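Muststead's new captaincy plan needs a harder look

August 2, 2023

The club sent out its preseason update in July, and the headline was a "rotating leadership group" in place of a single captain. Five players will share the armband across the league season. The update calls this a modern approach. I'd like to know what was wrong with the old one.

Muststead finished last year with 41 points and a defense that gave up leads at home to Ullholm and Varma, both times in the closing minutes. Anyone who stood behind the goal for those games will remember how quiet it got on the field. The club's answer is to have more captains. Maybe five people will shout where one didn't. Maybe each of them will figure it's somebody else's turn.

The update also says Dusteo, the fitness tracking outfit signed on in the spring, will help decide who leads in a given week. Players get a readiness score out of 67, and the group "may take this into account." What does a readiness score say about talking to a referee, or settling down a 19-year-old who has just been booked? And why 67? I asked the club and was told the scale belongs to Dusteo.

Then there's the crowd. Average home attendance last season was 567, and the club wants more. Fine, so do we all. But season tickets have gone up to $57 for the cheapest stand, and the update gives that a single line near the end, after two paragraphs on the new badge.

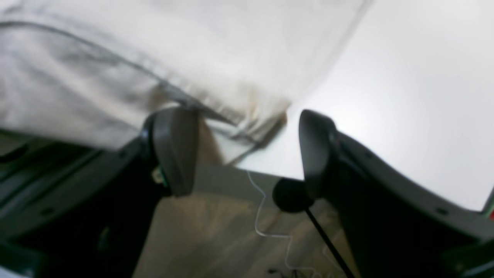
Creased off-white fabric with a stitched seam.

To be fair, the early friendlies have looked tidy enough, and the fullbacks are getting forward more than they did. Friendlies in July have looked tidy before. Two years ago we won all of ours and then didn't win in the league until the sixth game.

The first real test is Varma away. The club says the captain for that one will be announced an hour before kickoff. Supporters traveling by bus should bring their own food, as the stand at the Varma end is still closed.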